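发件人：Saranya Bangera
收件人：采集规范讨论列表
主题：Re: 手持夹爪示教采集规范（第三稿）征求意见

Győző，各位好：

第三稿我看了两遍，附录也看了。先说明一下，我不反对有规范，我们组里去年因为没有规范吃的亏够多了。但这一稿里有几条，我看完不知道它要防什么，也不知道怎么检查有没有做到。下面逐条引原文再回。

> Győző Virág 写道：
>
> 大家好，第三稿已放到共享目录，意见请在十月底之前发到列表，不要单独发给我。
>
> 主要改动如下。
>
> 第 4.1 条：每次采集开始前，操作者应确认台面整洁，无与任务无关的物品。
>
> 第 4.3 条：夹爪线缆应妥善整理，不得影响操作。
>
> 第 5.2 条：每个任务的有效示教不少于 100 条，由同一操作者连续完成。
>
> 第 6.1 条：操作者应以自然、流畅的方式完成动作，避免多余停顿。
>
> 第 7 条：凡含有明显失误的示教应予剔除。
>
> 第 9 条：符合以上各条的数据集可标注为“合规”。
>
> 这些条款在 Prondcombe 那边试行过一个月，反馈总体是好的。Isamu 对 5.2 有保留，他会自己说。我个人觉得现在这个版本已经可以定稿，剩下的是措辞问题。
>
> Győző

我不认为剩下的是措辞问题。

先说 4.1。“整洁”两个字，十个人有十种理解。我见过有人把台面擦得能照出人影，物体下面却垫着上一个任务留下的胶带标记；也见过台面上放着一卷线，操作者觉得那是背景的一部分，从第一条到最后一条都没动过，反而完全不影响使用。规范要是想管的是“同一任务内场景保持一致”，就直接写一致，并且写清楚哪些东西允许变、哪些不允许。要是想管的是“画面里没有干扰物”，那我要问依据在哪里。部署的时候没有人会替机器人收拾桌子。训练数据全在一张空白板子上采，到了真实的桌子上出问题，这种事列表里的人应该不是第一次听说。

所以 4.1 我建议删掉重写，至少拆成两条：一条管任务内的一致性，开始时拍一张场景照，结束时再拍一张，两张放一起比；另一条管任务间的多样性，换任务、换场地的时候应当有意识地换背景、换光照、换台面。现在这一条把两件事揉在一起，而且方向是往“越干净越好”那边推的。

再说 4.3，线缆。

这条我最有意见。“妥善整理”是谁说了算？“不得影响操作”又怎么判断？双手各持一个夹爪的时候，两根线都要从夹爪上引出来，总得有个去处。往下垂会蹭到台面边沿，往后甩会搭在前臂上，吊起来又会给手腕一个一直往上的拉力。三种走法我们都试过，哪种都有人抱怨。
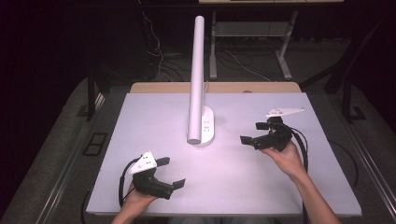 真正要写进规范的应该是能量的东西。比如：夹爪在任务所需的最远位置时，线缆仍有余量，不绷直；线缆在整个过程中不从夹爪指尖与物体之间经过；线缆不与被操作物体接触。这三句任何一个人拿着录像都能核对，不用去猜起草的人心里那个“妥善”是什么样子。灯具、瓶子这类细高的东西尤其要写明白。重心高，底座小，线从旁边一带就倒，倒了以后操作者往往下意识去扶，那一扶就进了数据。Chepkoech 上回统计过她那批数据里的接触异常，一共看了 1,921 条，她的结论是线缆碰到物体的那些，多数操作者当时根本没有察觉，自己也没标。我没有拿到她的原始表格，所以这里不引比例，请她方便的时候自己发上来。

顺便问一句，第三稿通篇没有提被操作物体自己带线的情况。台灯、充电座、小电扇，都可能有电源线。这根线算物体的一部分，还是算环境？采集的时候要不要插电？不插电的话，“打开台灯”这种任务的成功到底以什么为准，是手指到了按键上，还是灯亮了？如果是前者，我觉得不应该叫“打开台灯”，任务名称要改。我翻了附录，没找到答案。

5.2，100 条，同一操作者，连续完成。

Isamu 有保留，我也有。100 这个数从哪里来？Győző 上次在会上说是“大家习惯的数”。习惯不是依据。拧一个瓶盖和叠一件衬衫，需要的条数不可能一样，写同一个下限只会造成两种结果：简单任务采得太多，难的任务采到 100 条就停手，然后理直气壮地说合规。

“同一操作者”我更不理解。从数据的角度，换人带来的差异本来是我们想要的东西。从人的角度，双手各举着一个夹爪，连续做 100 遍同样的动作，我请起草组的几位自己先做一遍再来写这一条。Hajnalka 在 Adov 带过一个组，她的做法是每 9 条换一次人，夹爪交接时重新做一次标定检查。她说刚开始大家嫌麻烦，后来没有人愿意换回去。我不是说 9 一定对，但至少她说得出为什么：再往后手腕开始往下沉，夹爪的姿态就和前几条对不上了。规范里写一个休息的上限，比写一个总数的下限有用得多。

6.1，“自然、流畅”。

这四个字请不要出现在任何叫作规范的文件里。我做评审的时候见过两个人对同一段录像给出相反的意见，一个说流畅，一个说犹豫，争了半个小时，最后发现一个人看的是左手，一个人看的是右手。双手任务里一只手在等另一只手，这是停顿还是协调？按现在的写法，等待的那只手随时可以被判为“多余停顿”。操作者知道会这么判，就会让那只手没事找事地动一动，数据反而更差了。

如果担心的是操作者走神或者中途想步骤，那就规定开始前必须完整练习几遍，并且规定一条示教的最长时间。时间超了就作废，不用讨论流不流畅。

7，剔除失误。

什么叫“明显”？夹空一次再夹住，算不算？物体滑了一下又扶正，算不算？Liew 那边的模型恰恰是靠这一类片段学会重新尝试的，他们为此专门去找别人丢掉的数据，这件事在列表里讨论过不止一次。我的建议很简单：不删，只标。标签分四类就够了：一次成功、纠正后成功、失败、设备故障。用的人自己决定要不要。一旦在采集端就删了，后面谁也补不回来。

而且“剔除”这两个字还有一个副作用。操作者要是按条数考核，自己剔除自己的失误就等于白干，那他有什么理由主动报告？起草组有没有考虑过这一层，文稿里看不出来。

最后是第 9 条，“合规”。

前面每一条都没有检查方法，最后却给出一个标注，这是我对整份稿子最不放心的地方。将来一个数据集带着“合规”两个字发出去，下游的人会以为有人核对过。谁核对的？抽查多少？不合格怎么处理？三个问题第三稿一个都没回答。照现在的写法，就是采集的人自己说自己合规。这种标注不如没有，没有的时候下游至少还会自己去看一眼。

Setico 那套内部流程我不完全同意，太重，填表的时间快赶上采集的时间了，但它有一点是对的：每条要求后面都跟着“由谁、在什么时候、看什么”。写不出这一栏的要求，他们就不写进去。我建议我们照搬这一点，别的不用搬。

关于 Prondcombe 试行一个月“反馈总体是好的”，我想看到反馈本身。参加的是几个人，做的是哪些任务，有没有和试行之前的数据做过对比，有没有人中途退出。如果只是问了一圈“觉得怎么样”，那不叫试行。我也不是针对那边的同事，他们肯花一个月已经比我们勤快，可是把这一句放进定稿说明里，就得有东西撑着。

我的具体请求如下，请 Győző 逐条回，哪怕回“不采纳”也行：

4.1 拆成两条，删去“整洁”。
4.3 换成可核对的三句话，另加一款，说明物体自带线缆时怎么处理。
5.2 删去固定条数和“同一操作者”，改为规定连续采集的上限和交接时的标定检查。
6.1 删去，以最长时间代替。
7 由“剔除”改为“标注”。
9 暂缓，等有了核查办法再说。

措辞上的小问题我另外记了一页，等上面这些定了再发，现在发只会把讨论带偏。十月底这个期限我觉得也紧，至少等 Chepkoech 的表格和 Prondcombe 的反馈都贴出来以后，再留两周给大家看。

还有一件事差点忘了：附录 B 的标定步骤里，左右夹爪的编号和正文第 3 条是反的。正文里一号是左手，附录里一号是右手。这个无论如何要先改，已经有人照着附录做了。

Saranya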